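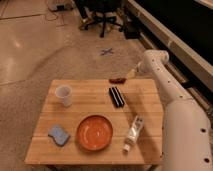
브리엠 원목 테이블, 상판 사용 모습

브루디에 상판 관리 오일 (Brudier, 무색)

원목 상판과 도마에 쓰는 무색 관리 오일입니다. 칠막을 만들지 않고 나무 속으로 스며드는 타입이라 표면 질감이 그대로 남습니다. 새로 사포질한 나무와 오일 마감 가구에 모두 사용할 수 있습니다. 우레탄이나 래커로 마감된 가구에는 흡수되지 않으므로 사용하지 마십시오.

제품 정보
품번: 905
용량: 344ml
색상: 무색
마감: 무광
취급 브랜드: Brudier
보관: 직사광선을 피해 실온 보관

사용 전 준비
상판 위 물건을 모두 치우고 마른 천으로 먼지를 닦습니다. 물때나 컵 자국이 있으면 고운 사포로 나뭇결 방향을 따라 가볍게 문지릅니다. 결을 가로질러 문지르면 오일을 바른 뒤 긁힌 자국이 진하게 드러납니다. 물걸레로 닦았다면 다음 날 작업하십시오.

바르는 방법
통을 흔든 다음 보풀 없는 천에 소량을 덜어 얇게 펴 바릅니다. 판재를 이어 붙인 상판은 이음선을 따라 오일이 고이기 쉬우니 한 번 더 훑어 주십시오. 앞뒤 마구리면은 흡수가 빨라 양이 조금 더 듭니다. 20분 정도 두었다가 남은 오일을 완전히 닦아냅니다. 닦지 않고 두면 표면이 끈적해지고 먼지가 붙습니다.
처음 사용하는 나무에는 2회 도포를 권합니다. 1회차와 2회차 사이는 6시간 이상 간격을 두십시오. 이후에는 표면이 푸석해 보일 때 1회만 바르면 됩니다.

색 변화
무색 제품이지만 오일이 스며들면 나무색이 한 단계 짙어집니다. 오크와 월넛은 차이가 크고 메이플은 작은 편입니다. 상판 밑면 등 보이지 않는 곳에 먼저 시험해 보십시오.

주의 사항
오일이 묻은 천은 자연 발화할 수 있습니다. 뭉쳐서 버리지 말고 물에 적셔 뚜껑 있는 금속 용기에 담아 두었다가 지역 배출 기준에 따라 버리십시오. 작업 중에는 창문을 열고, 어린이 손이 닿지 않는 곳에 보관하십시오.

함께 쓰는 제품
미빈(Mivine) 무보풀 천
콜타우(Coltau) 스펀지 사포, 고운 입자

배송 및 반품
평일 오전 11시까지 결제한 주문은 당일 출고합니다. 수요일은 창고 휴무로 다음 날 출고됩니다. 액체 제품 특성상 개봉 후에는 단순 변심 반품이 되지 않습니다. 용기 파손이나 누액은 수령 후 사진과 함께 문의 게시판에 남겨 주시면 교환해 드립니다.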